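Pidden Colour Names, release 5
Last updated 2019-05-12

Pidden is a plain-text list of 152 English colour names with one reference value each. It is meant for catalogue search and for tagging paint and fabric stock. Values are stored as sRGB hex, one entry per line, tab separated. 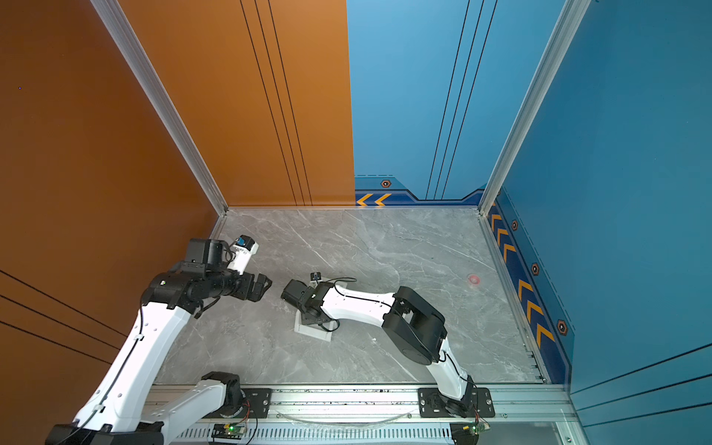
Each name belongs to exactly one parent group. Parents are broad and the lookup falls back to them when no closer name matches. Navy has blue as its parent, so a query for blue returns both the walls and the darker baseboard trim, while orange is a separate group. Patterned surfaces such as marble are filed under the main colour only.

Known issues: the Cotlow import still has 4 duplicate greys. Names over 500 bytes are rejected.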